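The Voice at the Deep End

Loukia Papadakis played water polo for years before she picked up a microphone. Now she is the best reason to watch a sport most of us only see at the Olympics.

It is twenty minutes before the start and Loukia Papadakis is walking up and down the side of the pool at Prendholm, saying surnames under her breath. She has her shoes in one hand. Every few steps she stops, looks at the water, and says a name again with the weight on a different part of it, and then she goes off to find the player it belongs to and asks which way is right.

"If your gran is watching and I get your name wrong, that's her evening spoilt," she says when she comes back. "So I ask. They think I'm mad, but they all tell me."

I should say straight away that I came to this story as a convert. I had never watched a whole game of water polo until last winter, when a friend sent me a link to a Prendholm match and told me to stick with it for one quarter. I stuck with it for all four, and then I went back and watched the one before, and by the end of the week I was shouting at my kitchen worktop about a missed counter-attack. The play was good. The voice over the top of it was wonderful, and I wanted to know how anyone gets to be that clear about a sport that mostly happens under the surface.

Heads and hats

Think for a moment about what a water polo commentator has to work with. In football you have the run, the hair, the boots, the number on the back as big as a dinner tray. In a pool you have a head in a cap. Half the time the cap is pointing the wrong way, and the other half there is an arm across it and a great deal of splash. Thirteen swimmers have the number on the side of a hat to tell them apart, and they will not keep still.

Loukia goes by shoulders. She says every swimmer holds the water differently, and once you know somebody's way of sitting in it you can name them from the far end with the sun in your eyes. One of the Elley defenders swims with her chin up, "like she's looking over a hedge". The Prendholm centre forward drops his left shoulder just before he turns. He did not know that he did this until he heard it on the stream, and he was furious, and he still does it.

Her other gift is knowing when the real action is nowhere near the ball. The fight in front of goal between a centre forward and the defender on their back is the heart of the game, and a newcomer tends to miss it because everyone's eyes follow the passing. Loukia keeps dragging you back there. "Leave the ball, leave the ball, watch the two in the middle," she will say, and three seconds later there is a whistle and an exclusion and you feel like a genius for having seen it coming.

She played at centre back herself, first in Patras as a girl and then for Elley, where she moved for work and stayed for the polo. She talks about the position with huge love. "You spend an hour holding someone who is trying to drown you, politely, and you are trying to drown them, politely, and after it you share a lift home." A shoulder injury ended it. She had a year of hanging about on the bench, helping with warm-ups and keeping the time, and being (her word) unbearable.

A laptop on a diving board

The commentary began because somebody had to fill the silence. Elley had started putting their home games online with one camera and the sound of the pool, a sort of long booming echo with whistles in it. Parents who could not travel were asking who had scored. Loukia sat down next to the laptop, which was balanced on the lowest diving board, and started to tell them.

The first few are still up and I have listened to every one. She is far too quiet in the opening quarter. Then a Prendholm player lobs the keeper from a long way out and she forgets herself completely, and there it is, the big glad shout that regular viewers know so well, and behind it you can hear somebody asking her to mind the laptop.

She has now called 110 matches. She keeps a notebook for each season, and the early ones have pages that have dried into waves. Her method has hardly changed. There is a page for each side with the cap numbers down the margin, a few words next to every name, and a blank strip at the bottom for things she would like to get in if the game goes flat. I was allowed to read one of these strips. It said: "ask about the goalkeeper's exams", "why the ball is yellow", and "soup".

She never got to the soup. I asked her what it was going to be and she could not remember, and it has bothered both of us since.
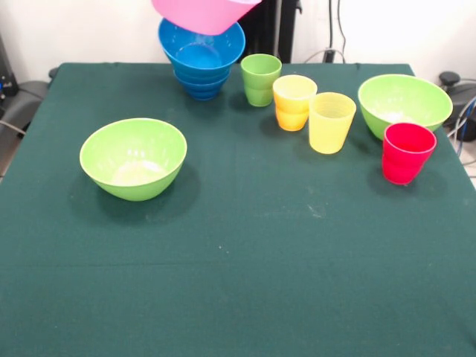
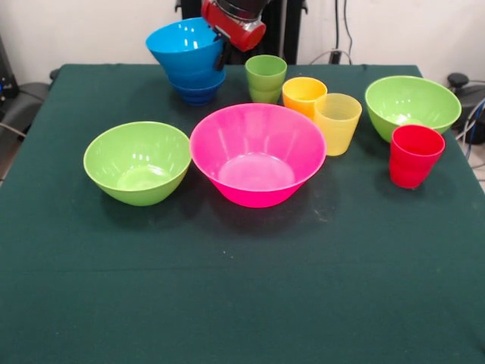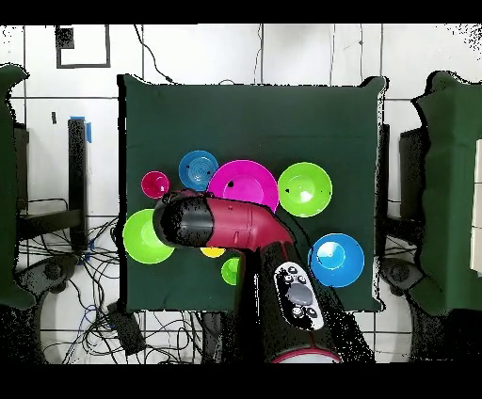
The Galludis Cup final

If you only watch one thing after reading this, make it last December's Galludis Cup final between Elley and Prendholm. It is the match people send each other. There are 900 seats at the pool and every one was taken, with a row of under-twelves sitting cross-legged on the tiles at the shallow end in club hoodies. At its peak the stream had 1,279 people watching live, which may sound small if you are used to football, but it was the biggest number the cup had ever drawn and you can feel on the recording that everyone in the building knows it.

Elley led for nearly all of it. Prendholm were slow and heavy in the first half, giving away cheap exclusions and taking long hopeful shots that the keeper more or less caught with her eyes shut. (It is a mixed cup, one of the few, and the better for it.) Then in the third quarter their coach moved Kalogeropoulos, who had been wide on the right doing very little, into the middle. Loukia spotted the swap before the Elley bench did. "Oh, that's clever," she says, quite softly, over a shot of nothing much. "That's very clever. Somebody tell Elley. No, don't."

What follows is ten minutes of the best live sport I saw all year. Kalogeropoulos wins one exclusion, then another. The gap closes to two, to one. With the last minute running down he turns his marker, gets pulled under with the goal wide open, and the referee points to the 5-metre line.

Now, plenty of commentators would talk through that penalty. They would tell you what it meant and how he must be feeling, and who had missed one like it before. Loukia says his name, properly, all five syllables of it, and then she stops. You hear the water slapping in the gutters. You hear one child cough. You hear the whistle, and the ball hitting the net, and then the whole place goes up and her with it.

She played for Elley for years, remember. I asked if it hurt to call the goal that pulled them level, and the shoot-out they went on to lose.

"Terribly," she said, beaming. "I went home and cried on the dog. But what a turn! Did you see his hips on that turn?"

What she would like us to look at

Loukia is a generous teacher and will give lessons to anyone who stands still near her. During the warm-up at Prendholm she gave one to me, a man who had only come in to use the vending machine, and a girl of seven or eight who turned out to know more than either of us.

Start with the legs, she says, even though you can't see them. The kick that keeps players up is a sort of whisking motion, each leg circling the opposite way to the other, and the good ones can rise out of the water almost to the waist and stay there long enough to look about. When a shooter comes up high and the defender does not, the goal has already been half scored. When both come up together you are in for a treat.

Next, watch what happens straight after a shot is saved. The fastest swimmers have often gone before the ball reaches the keeper, gambling on the save, and if they are right they have open water all the way down. Loukia adores this. She has a special voice for it, low and quick and a bit wicked, and she starts using it so early that you find yourself searching the picture to see what she has seen.

And listen to the goalkeepers. They are talking all the time, steering everyone in front of them, and the pool throws it back off the roof so that even on a cheap microphone you can pick out most of it. The Prendholm keeper calls her defenders by the names of vegetables. Loukia knows which is which and has sworn not to say.

The season ahead

There are bigger offers about. A broadcaster has asked her to do a trial on a summer tournament, with a proper booth and headphones and somebody to hand her the numbers. She is going to do it, and she is thrilled, and she has asked if she can sit outside the booth. They are thinking about that.

But the league starts again first, and she will be at the poolside for the opening round with her wavy notebook. Prendholm have lost two players to university and brought up three from the juniors, one of whom shoots left-handed from the left, the wrong side, and keeps scoring anyway. Elley have a new coach and a point to prove. Kalogeropoulos is staying in the middle.

When I left she was back at the water's edge with a teenager in a white cap, who was spelling out his surname for her over the noise of the warm-up. She wrote it down, said it back to him, and got it wrong. He laughed and swam off, and she ran along the side after him to try again.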